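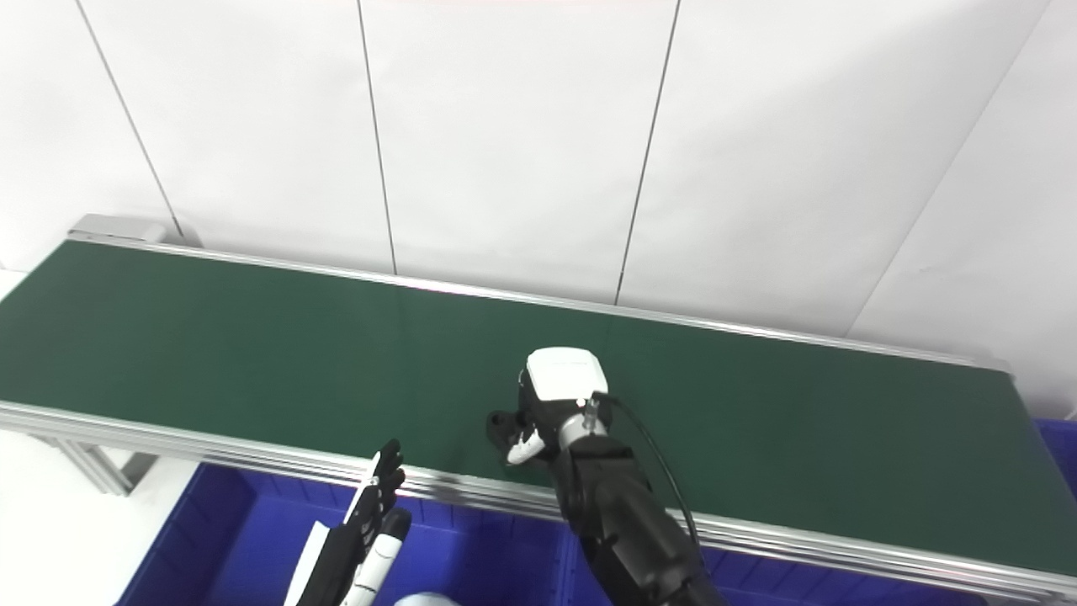 We use cookies to keep you logged in. Accept / Manage

2 min read

Obit wording for my uncle - paper vs funeral home page

cotville_niece
Need help fast, the paper wants copy by 4 pm. Uncle Narendra Pal, lived in Cotville most of his life, worked the line at Grarik and then ran their training room. Paper charges by length and my draft is 3113 characters. Their base rate stops at 2000. Funeral home page has no limit. Do I cut it or run two versions?

mmenon
Two versions. Did this for my dad in September. Short one in print with the service time, full one online. Sorry for your loss.

Yogesh Bhatia
Sorry about your uncle. I'd pay for the long one tbh. Older folks in Cotville still clip them out. My mother has a drawer full.

cotville_niece
Quote for the full thing was 520 dollars. For one day

Yogesh Bhatia
Ok wow. Cut it.

oakley_i
Start with the grandkids list. "Survived by nine grandchildren" is plenty, names go online. Same with the job history, one sentence. People reading the paper want to know when the service is.

mmenon
Disagree on the names. Thats the one part family checks. My cousin's boy got left out of ours and his mother still brings it up. Cut the hobbies instead

oakley_i
Hobbies are the only part that sounds like a person though?? Every obit has a list of names.

Juwita R
I typed these up for the Urbridge weekly for years. Calls we got were always about names, never once about fishing. Keep names, drop "beloved" and "cherished" everywhere, drop the hospital. You'd be surprised how much goes. Also check if they charge extra for the photo, ours did.

cotville_niece
Down to 2577. Took out the hospital and the bowling league. Kept names. Do I need the maiden name for my aunt? She was a Chaturvedi, big family out there

Juwita R
Yes keep it. Her side will be searching by it.

Yogesh Bhatia
Put the bowling back in and lose the church history paragraph, if theres one

oakley_i
^ this

cotville_niece
There was one lol. Gone. 1,980 with bowling in. Sending it now - thank you all, will post the service time when Imogen at the funeral home calls back

mmenon
Read the dates out loud to somebody before you hit send.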